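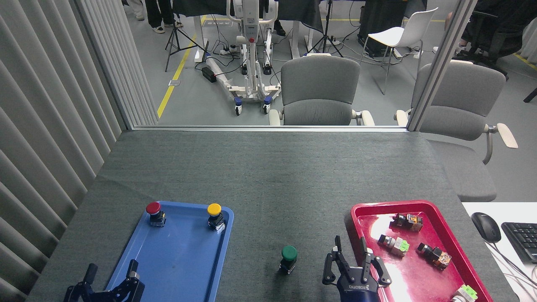

Panel Parts Gallery: Push Buttons and Contact Blocks

Home | Gallery | Parts | Bench Notes | Contact

This page covers the sorting of small control components at the Memwood bench. The parts are push buttons and switch pieces of the kind fitted to the doors of control panels. They arrive mixed, and they are separated before they are tested and put into stock. The sort uses two trays on a fabric-textured top, one blue and one red. Entries are one or two lines each. Storage and test notes follow the entries.

The sort

Blue tray. Two components standing at the far corners, one with a dark red round cap and one with a bright yellow round cap. Both have black bodies.

Between the trays. One component with a dark green round cap, standing directly on the tabletop.

Red tray. Four components, all lying on their sides. Bodies are black or light gray, and the end pieces are orange-brown or bright green.

Tabletop. Dark gray, with a silver metal rail along the far edge. The far half is kept bare during a sort.

Terms used on this page

Cap: the colored part pressed by the operator.
Body: the housing behind the cap.
Contact block: the switching element. On many ranges it clips or screws to the back of the body and can be replaced separately.
Normally open (NO): the circuit is closed only while the button is operated.
Normally closed (NC): the circuit is opened when the button is operated.

Cap color is not used to decide the contact type. A red cap is often paired with an NC block and a green cap with an NO block, but a part that has been in service may have been changed at some point. The block is read and metered before the part gets a label. End-piece color is treated the same way. Makers often use green for NO and red for NC, and older stock does not always follow this.

Trays

Both trays have a raised rim and rounded corners. A rim is needed because round caps roll when a part is laid on its side. The blue tray has a flat, smooth base, and capped parts stand well on it. The red tray is glossy and reflects the overhead light, so markings on parts inside it are easier to read if the part is picked up and turned.

The trays are not subdivided. Dividers were tried in January and removed. The compartments were too narrow for the longer bodies, and small parts had to be pulled out by the terminals. Open trays take more table area but are quicker to empty.

Test procedure

1. Check the body for cracks, in particular at the mounting thread and the clip.
2. Press the cap 4 times. It should return fully each time without sticking.
3. Set the meter to continuity and connect the leads to the terminals.
4. For NO, the meter should sound only while the cap is pressed. For NC, it should sound only while the cap is released.
5. Tighten and back off each terminal screw once. Reject the block if a screw turns without gripping.
6. Write the result on the label before the next part is picked up.

Loose contact blocks are tested in a holder that presses the plunger. The holder was made from a scrap Idumitz mounting plate and has two positions. Blocks with an intermittent reading are cleaned once and tested again. A second intermittent reading is a reject.

Storage

Tested parts go into Dinsa drawers, capped units above and loose blocks below. Drawer 413 holds complete buttons. Drawer 432 holds blocks with no matching body. Units missing a cap are kept with the complete buttons and carry a plain white label.

Blocks are stored with the terminal screws closed down so that they do not catch on each other. Caps are not stacked face to face, as the surface scratches and the color becomes dull. Clear or partly transparent pieces are kept away from solvent cleaners, which can craze the plastic. A dry brush is enough for dust. Grease is removed with a cloth dampened with water and mild soap, and the part is left overnight before testing.

Labels

Each label carries the cap color, contact type, drawer number and test result. Text is printed in black on white. Handwritten labels are accepted for rejects only. The labels are Zumulon small format, wrapped once around the body clear of the maker's markings. Larger labels covered the terminal numbers and are no longer used.

Rejects

Rejected blocks are cut at one terminal so that they cannot go back into stock. Good caps are removed and kept as spares. Cracked bodies are discarded with the mounting ring if the ring cannot be turned by hand.

Page updated 2025-04-13.

Previous | Next | Back to Gallery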